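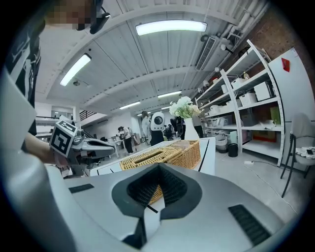
Week 3: Writing instructions people will follow

Handout, Workplace Writing. Tutor: Preben Bach

Most of you have read a manual only after something started smoking. Keep that in mind when you write one. Your reader is annoyed, standing up, and holding the part you haven't mentioned yet.

The reading is the Stuvley shed guide, all 106 pages of it. The shed has one door. Read pages 1 to 20, then skim until you lose the will, and note the page where that happened. It will be your contribution to the tutorial.

Order of events

Put the warning before the step it belongs to. The Stuvley authors tell you to tighten the roof bolts, then mention on the following page that the roof should be facing up. Plotgate, the council's garden plot booking guide, does the same with its cancellation fee – a colourful way to meet your ratepayers.
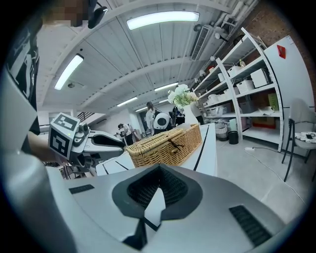
Naming is where good drafts go bad. Pick one word for each part and be faithful to it. If it's a bracket in step two, it can't be a support in step five and "the metal piece" by step nine. Labels should come from what a stranger would notice first. Take the pale housing in the photo, with its two dark grilles: "the short grille" and "the long grille" will sort them out for anyone, and "grille A" sends the reader off looking for a letter. Left and right are fine too, provided you've said which way the reader is facing.

Verbs

Start each step with one. "The lid should now be removed" leaves open the question of by whom. Words to strike out on sight: simply, just, merely, easily. If it were easy they wouldn't have come to you.

Length

The Narkow kettle leaflet runs to 3,220 words, of which 103 concern boiling water. Be the 103.

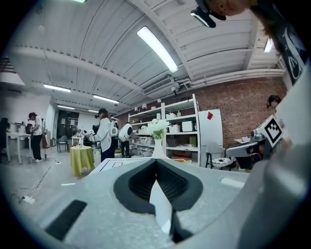 Before the next class

Write instructions for folding a fitted sheet, one page at most. Swap with the person beside you and follow theirs exactly, without helping it along. Bring both drafts and the sheet. Marks are for the revision, so a dreadful first version is no disadvantage, and some of last year's were magnificent.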